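To: cell-upkeep list
Date: 7 Dec 2021
Subject: Re: Left finger creeping out of line on two-finger gripper, bench cell

> We have a small arm on a bench with a two-finger parallel gripper, flat
> plate fingers, screwed onto separate left and right mounts. After a few
> days of picking, the left finger is no longer square to the right one.
> We loosen it, line it up by eye, tighten it, and the same thing comes
> back. Round things get pushed out of the grip when it closes. Flat
> things are fine. We have also started to see smeared pictures from the
> wrist camera and I don't know if the two are connected.
>
> Has anyone had this? Is it the screws, or should we be looking at the
> gripper body? And how often do people check this kind of thing? We
> have no schedule at all at the moment, we fix it when it drops
> something.

We had the same complaint on our bench cell at Timinari for most of November, so I'll write down what we did in the order we did it. Some of it was wasted effort and you can skip it.

The cell is one arm, one gripper and a gray tabletop. It sorts and places household things, mostly light ones. The fingers are black plates made in house. The gripper body is a Rastix and the camera bracket is one we bought from Arnia. I mention the makes only so that others with the same parts can compare. I don't think either one was at fault.

First thing, check whether the finger moves on the mount or the mount moves on the body. We assumed the finger for two weeks and we were wrong. Take a paint pen and draw one thin line across the joint between finger and mount, and another across the joint between mount and body. Do it on both sides. Run the cell as normal for a day and look at the lines. On ours the finger line was still straight and the mount line had opened up. All that time we had been tightening the wrong screws, and by pulling the finger back to square we were hiding a mount that sat crooked.

When you take the mount off, clean both faces. Ours had a ridge of old thread locker on the seat, thin enough that you could only find it with a fingernail. Someone had put on too much and it had squeezed out and set between the faces. The mount was rocking on that ridge. Scrape it off with a piece of plastic, not a blade, and wipe with alcohol. Clean the threads too, both the screw and the hole. Old locker in the hole will make a screw feel tight before it is down.

Then put it back this way:

Close the gripper on a flat gauge block with the mount screws in but loose. Let the block square up the two fingers. Bring the screws up a bit at a time, going back and forth between them. Put locker on the threads only, one small drop. Open and close 4 times on the block and check with a feeler gauge at the tip and at the root of the finger. If the gap is different at the two ends, loosen and start again. Don't bend the finger to make up for it. Leave it overnight before you run it.

We have a sheet taped inside the cabinet door with the date, who did it and the two gap readings. It's dull but it is the only reason I can tell you any of this now.

On checking your work, I would not trust flat parts as a test. As you say, they're fine even when the fingers are off. Use something round and something with a curved side, and use them in the same session so that nothing else has changed. We put out a small red bottle lying on its side and a yellow egg-shaped piece, well apart from each other on the open table, with the white tray and the wooden cutting board over on the left. 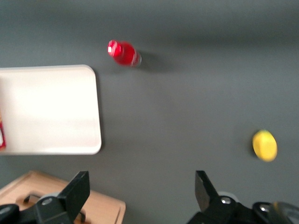

The round pieces show up the fault because they touch each finger in one small place. If one plate is turned, the push is no longer straight across and the piece rolls or squirts out toward the open side. Put the bottle down at a few different angles and pick it each way. If it slips at one angle and holds at the others, write down which one, and look at the finger on that side before you change anything in the software. We lost a good part of a day changing the grip force when the numbers had been right all along.

Now the smeared pictures. I would treat that as a separate fault until you can show it isn't. There were two causes on ours and neither had anything to do with the fingers. The first was simply that we were looking at pictures taken while the arm was moving. At our old exposure setting any picture taken on the way to the pick came out soft, and it always will. Have the arm stop, wait a short time, and then take the picture you want to measure from. If the still ones are sharp, the camera is fine and you can leave it alone. Add light if you can before you add gain.

The second cause was the cable. It was tied too close to the wrist joint, and at one end of the travel it pulled on the bracket. That made even the still pictures soft at that end, and only there. We moved the first tie 57 mm back along the forearm and left a loop. If you want to test for this without taking anything apart, hold the arm at each end of its travel and wiggle the cable by hand with the live picture up on a screen. Keep the arm stopped and locked out while your hand is in there. I know everybody knows this, but we have all seen it done the other way.

If you touch the bracket you will have to calibrate the camera to the hand again. We don't do a full one every time. We go to three known marks on the table and if the arm lands on all of them we leave it. If it misses one, then we do the whole thing.

As to how often. We had no schedule before either. What we have now is this, for one cell running one shift:

Every morning: look at the paint lines, wipe the fingers and the camera window, one open and close with nothing in between.

Every week: feeler gauge at tip and root, look over the cable ties, wipe down the table. Grit on the table ends up on the faces of the fingers.

Every 375 hours of run time: mounts off, faces cleaned, new locker, back on against the block as above. Grease according to the maker's book.

I don't claim that the last number is right for you. It's where we settled after looking at our own sheet, and your loads may be heavier. If you pick anything with real weight I would start shorter and stretch it out once the readings stay put.

One more thing on screws. Ours were a mix, since people had replaced lost ones from whatever drawer was open. Two of the four in the mounts were too long and bottomed out in the hole before the head was properly down. They felt tight and weren't holding anything. Measure yours against the depth of the hole. We now keep a small bag of the right ones in the cabinet and throw away any screw that has been out more than 2 times. They cost next to nothing. The Görtz cell down the hall from us had the same trouble with long screws, on the camera bracket in their case, so it is worth a look there as well.

I would not replace the gripper body until you have done the paint lines. If both lines stay straight and the fingers still go out, then yes, look for play in the slides. With the air or power off and the fingers half open, push each one sideways by hand. A little give is normal, and it should feel the same on the left and the right. If one side clunks, that is a job for the maker.

If you do the paint lines, please post which joint moved. I would also like to know what locker you are using and whether your mounts are aluminum or printed. Ours are printed, and I have wondered whether the seat is slowly taking a set under the screw heads. We put wider washers under one side in November and left the other as it was, and so far there is no difference between the two readings – but that is only a few weeks and I wouldn't go by it yet.

I can send the layout of the check sheet to anyone who wants it. It's one page.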